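How to Clean Out a Metal Parts Bin

Bins that hold screws, brackets and offcuts collect a layer of grit and old oil. Cleaning one takes less than an hour, plus drying time.

You will need: dish soap, warm water, two rags, a nylon brush, a plastic scraper and mineral spirits.

1. Empty the bin onto newspaper and sort out anything bent or rusted.

2. Tip the grit into the trash. Do not rinse it down a sink.

3. Wipe oily spots with a rag and a little mineral spirits. Open a window first.

4. Push the scraper into the corners – most of the packed dirt sits there.

5. Scrub with soap and water, working from the top down. Rinse twice.

6. Dry with the second rag and leave the bin open overnight before refilling it.

Scratches and cloudy patches will not wash off. They do no harm. If you want a smoother surface, sand by hand with 367 grit

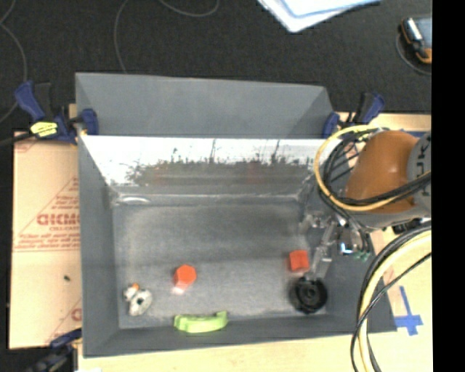 Last changed: Mar 8, 2023 by Aarti Tomar

Skip steel wool on any bin. It leaves bits behind that rust and stain the metal. For bins with a painted finish, use soap and water only, and test the mineral spirits on the underside if the oil won't lift.

Ours get cleaned every February. A bin in daily use may need it twice a year.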